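Door day

Quick one tonight as I'm shattered and I have to be up at 6. Promised I'd write up how the teleop stuff is going and then didn't for most of October, so. Sorry to the two of you who emailed.

For anyone new: I drive a robot for money. A simulated one, mostly. I stand in a back office at Skunddale with a headset on and a controller in each hand, and I do chores in a kitchen that doesn't exist, over and over, so that a model can be trained on what I did. Open this, carry that, shut it behind you. The project is called Kellirar and I've given up asking what it means.

Last time I was moaning about plates. Plates are done. We've moved on to doors.

Doors are horrible.

I thought it'd be a break. You grab the handle, you pull, you go through. I've been opening doors since I was a toddler. But I'd never had to do it with a base that rolls under me on a thumbstick while my hands are doing something else. You pull the door and it wants to come through the space you're parked in. So you have to back up while you pull, and the arc of your hand has to match the arc of the door, and if it doesn't the fingers slide off the bar and you start again. First shift I got maybe one in five. Swore a lot. Chaltu had her door open and heard all of it.

Chaltu Endale is the one who checks our demos, I should say. She watches every one back and marks it keep or bin, and her rules are stricter than you'd think. It's fine to be slow. Being jerky isn't, and nor is dithering. If you stop dead in the middle to think about where your feet are, the robot learns to stop dead in the middle. I had a whole batch binned because I kept doing a little wobble before each grab, sort of lining up my wrist. Didn't know I was doing it! She played me four in a row and there it was, wobble, wobble, wobble. Awful. Like hearing your own voice on an answerphone.

So what I do now, in case it's any use to people doing the same job (I know there's a few of you reading from the Noiphan lot):

Sort the base out first. Get parked at a bit of an angle to the door, on the handle side, before the arms do anything. If you're reaching, you're too far off.

Keep the spare arm up and in. I kept letting my left hand drop when I wasn't using it, natural thing to do when you're tired, and then it clips the worktop as you reverse. Bin.

Turn the wrist early. The fingers need to close across the bar, so if the handle's upright, get the wrist round while you're still coming in. Don't leave it till you're on top of it.

Pull less than you want to. Crack it open, then roll back, then pull again. Took me ages to trust that.

Look where you're going, not at your hand. Wayne Ackroyd told me this on day one and I ignored him, and he was right, and he's been unbearable since.

The rooms change as well. Same sort of job each time but somebody's script swaps the colours and shoves the furniture about, so the model doesn't learn that a door is always brown and always on the left. Sensible. But it does mean that every time you reset you get chucked into someone else's nightmare of a kitchen. I've had a green floor. I've had wallpaper that made me feel properly sick in the headset, had to take it off and go and stand in the car park. Wayne likes the loud ones, says they keep him awake. Wayne is twenty-three.

Numbers, because my brother always asks. The target for doors is 3,000 kept demos across the team. I've recorded 782 and had 444 kept, which sounds dreadful until you hear what week one was like, and I'm not telling you what week one was like. It's going up. Last few sessions nearly everything's been a keep, and one of them got a "nice" in the comments column. I've not had a nice before.
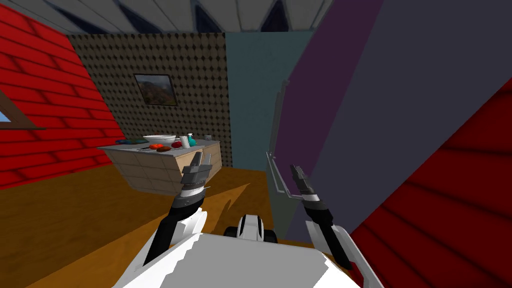
My view going in for the handle. Purple door, red brick, diamond wallpaper, all in the one room.

I grabbed that one off the headset feed as it's fairly typical of what I look at all day. Right hand is mine to get onto the bar, left is meant to stay out of trouble, and you can see how near it is to the corner of the counter. That corner has cost me more demos than the doors have, I reckon. The tomato and the rest of it have no part in the door task at all, you leave them be. I still catch myself wanting to tidy up. Too many plates.

Someone asked whether it hurts. Shoulders, yes, a bit, from holding your arms out in front. I do half an hour on and ten minutes off, and I've started doing the stretches off the sheet by the kettle, which I'd been laughing at. Eyes are alright. The odd thing is getting home and going for my own front door, and for a second I'm working out where to park.

Next up is meant to be Trirport, which is the same thing but on the real robot, standing next to it and moving the arms about by hand. No headset. Chaltu says it's heavier going than it looks and you need decent shoes. I've put my name down. Wayne's put his down too so we'll see, there's only one place going untill they get the second arm mended.

Right, bed. Will answer the question about gloves next time, I haven't forgotton.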